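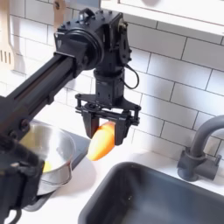 Ticket: Recipe import drops ingredient quantities after the first section
Product: Holen Meal Planner, self-hosted
Component: import worker
Reported by: Sugeng Jugah, Grangate
Priority: normal
Status: resolved, pending release

Summary
Recipes imported from CSV lose the quantity and unit for every ingredient that follows a section heading. Ingredient names are kept. The shopping list then shows the name with a blank amount.

Steps to reproduce
Export any recipe with two or more sections from Patwary using the default profile.
Upload the file under Settings, Import.
Open the recipe and switch to the ingredient view.

Expected: "300 g carrots, peeled" under Roast Vegetables.
Result: "carrots, peeled" with no amount. The first section (Dressing) is correct.

Environment
Single host, default container setup. Database and worker on the same machine. Browser makes no difference. Import run from the command line gives the same result.

Log extract
worker: file accepted, 277 rows
worker: header matched, profile patwary-default
worker: section change at row 10
worker: warning, column map reset, using fallback
worker: import finished, 0 errors

Update, support
Confirmed on a clean install. The warning is the relevant line. When the worker meets a section row it rebuilds the column map from that row instead of keeping the one from the header. Section rows have only one filled column, so quantity and unit end up unmapped. The worker treats an unmapped column as empty and does not raise an error.

Please try the following and report back: open the import profile, set "Section rows" to "Ignore", save, restart the worker, import again.

Update, Sugeng Jugah
Done. Quantities are now present for all rows. Section headings are gone, as expected with that setting. The recipe is usable but the long ones are hard to read. Re-importing also created a second copy of each recipe next to the broken one. Is there a way to overwrite?

Update, support
Set "Match existing by" to "Title and source" before importing. The default is "None", which always creates a new record. To clear the duplicates, filter the recipe list by import batch and delete the first batch. Meal plans that point to a deleted recipe will show an empty slot and must be reassigned by hand. Take a backup first.

Update, Sugeng Jugah
Backup taken, first batch deleted, plans reassigned. Shopping list totals now match the source file. The files from Wuris import correctly with the same setting.

Resolution
Column map is now kept across section rows. The fallback warning has been changed to an error and stops the import. Fix is merged and will ship in the June release. After upgrading, set "Section rows" back to "Keep" and re-import to restore the headings.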